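Yolanda Prieto has walked the path through Pangaribuan Park for eight years, and she does not believe it needed replacing. She has read the parks office notice three times. It says the gray slabs are "at the end of their useful life." I asked her what she made of that.

"Whose useful life?" she said. "I use them. I push a cart over them. The grass is what's at the end of its life, and there isn't one word in there about the grass."

Prieto used to set pavers for a living, and she spends little time on how things look. Mismatched slabs don't bother her. Stone and concrete weather differently from piece to piece, she said, and a patchwork is what you get when people fix only the part that's broken.

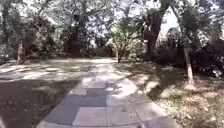 The slab path, looking toward the open area, with dry ground on the right and the shaded lawn on the left.

The plan from Husora, the firm hired to draw it up, calls for one smooth poured surface and 66 new shrubs. I told Prieto that sounded pleasant enough. She shrugged.

"Pour it in one piece and the roots will crack it in one piece. With slabs you lift two, dig out the root, put the two back. I've done it in a morning. Ask them what they do with a crack that runs the whole way."

I did ask. Husora's reply mentioned "flexible joints" and didn't say how many, or who would look after them.

I wasn't sold on everything Prieto told me, either. She says the path drains fine, but she was vague when I asked about heavy rain. She also thinks the shrubs are there to make the drawings look good, and she has no proof of that beyond having seen a lot of drawings.

On shade she was harder to argue with. "They say people want more sun. Come in summer and see which side they sit on."

The comment period closes in January. Prieto has sent in two letters and is working on another. She doesn't expect an answer.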